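Paper bench notebook
Tuesday, March 11, 2025

Cudstead maps, paste and lining trials

Carried on with the lining tests for the Cudstead estate maps. The whole set is 1,442 sheets and we are only treating the ones that can't be handled safely, but the method has to be settled before any of the bigger sheets come out of the drawers. Today was all on scrap and on sheet 764, a duplicate with no annotations that we have permission to use as a test piece.

Paste

Made two batches of wheat starch paste first thing. Batch A was the usual one to four by volume, soaked overnight, cooked in the double pan for half an hour with steady stirring. Batch B was one to five, same soak, same cook. Both left to cool with a disc of damp paper on the surface so they didn't skin.

Sieved A three times through the horsehair. B only needed two. A came out stiff and a bit rubbery, as if the cook had gone on too long at the end. It loosened with water but kept small lumps that dragged under the brush. B was smoother and I used it for everything after mid-morning, let down to about the thickness of single cream for the lining and kept thicker for tear repairs.

The Donnelly hotplate is running hotter on the left side again. Turn the pan as you go or use the right-hand ring. I've written this on the tape on the lid but it is coming off.

Lining papers

Three papers on the go. The medium weight kozo we always use, the lighter kozo from the end of the old roll, and the Plerkovura sample pack that came in with the last order. The Plerkovura is a machine-made long-fibre tissue and costs a good deal less, so it would be worth having if it behaves.

Medium kozo: no surprises. Expands a fair bit across the grain when wet. Brushed out flat, lifted well on the polyester, no creases. Dried with a slight pull towards the lining side on the small offcuts.

Light kozo: easier to see through for lining up tears, which I liked. Needs more care on the lift. One corner folded back on itself and I lost ten minutes getting it open again. Very little pull when dry.

Plerkovura: goes limp almost at once. If you wait for it to relax as you would with the kozo it starts to come apart at the edges. Works better if the paste goes on the polyester first and the tissue is laid down dry into it. Even then it has a tendency to trap air, and the stiff brush raises a nap on it. I would not use it for full linings. It may do for facings or for strips along a fold, and I've kept the rest of the pack for that.

Sheet 764

Surface cleaned with smoke sponge, then grated eraser on the blank margins only. A lot came off the verso, much less from the front. Spot tested all the colours with deionised water and with fifty-fifty water and ethanol. The black line and the grey wash didn't move. The green on the plantations didn't move either. The red boundary line gave a very faint pink on the blotter with water and nothing with the mixture.

So the red is the problem. If it is going to shift on the duplicate it will presumably shift on the others, and some of those have red all the way round. Options as I see them are to humidify with the mixture sprayed from the back and line with fairly dry paste, or to leave those sheets unlined and only repair the tears. I'd like to see both done on test pieces before deciding anything.

Humidified 764 in the chamber between damp capillary matting and membrane, an hour and a quarter. Came up relaxed but not as flat as I wanted along the old centre fold — there is a line of animal glue there from an earlier repair and it's holding the paper tight. Took the old strip off with a thin methylcellulose poultice, fifteen minutes at a time, four goes. The last of the glue scraped off with the bone folder. Paper underneath is thin and a bit shiny but whole.

Lined with the light kozo and batch B. Lift was fine. Small wrinkle near the bottom left margin, eased out with a damp brush. It went under felts to dry slowly, then will go onto the Diden board under tension if it needs it. Check the red in the morning before anyone moves it.

Bench tops

Separate matter, but it keeps coming up. The white tops show every trace of old paste once the light is low, and dried paste is hard enough to mark the back of a damp sheet. Wiping with a cold cloth just spreads it. Warm water, leave it a few minutes, plastic scraper held flat, then a second wipe with clean water and a dry cloth. No abrasive pads on them.

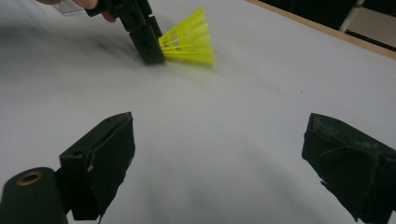
White table top, faint smudges and grey shading.

I've also moved the eraser crumbs and sponges to the side bench so dry cleaning and wet work aren't on the same surface. Please keep it that way for the length of this job. Crumbs in the paste is how we got the bumps in the February offcuts.

Drying notes

Offcuts from last week came off the board today. The ones dried under felts for two days before tensioning are flatter than the ones that went straight onto the board, and the edges are less brittle. The extra time is a nuisance but I think we should allow for it. With the current drawer space we can have five medium sheets drying at once, or two of the large ones.

On that rate the large sheets run into June, assuming the red question gets sorted. If we end up doing only tear repairs on the red-bordered ones it would be quicker.

To do

Check 764 under the felts, red line first, then the centre fold.
Test strip of red: mixture from the back, dry paste, light kozo.
Second test strip: tears only, thick paste, no lining.
Order light kozo. The roll will do perhaps two more large sheets.
New batch of paste, one to five, soak from tonight.
Retape the hotplate lid.
Label the Plerkovura pack "strips and facings only".
Blotters are low, the thick ones especially.

Recent entries
Chamber humidity log and new membrane
Removing cloth tape from the tithe copies
Offcuts off the board, felts against blotters
Starch paste: soak times compared
Drawer plan for the Cudstead sheets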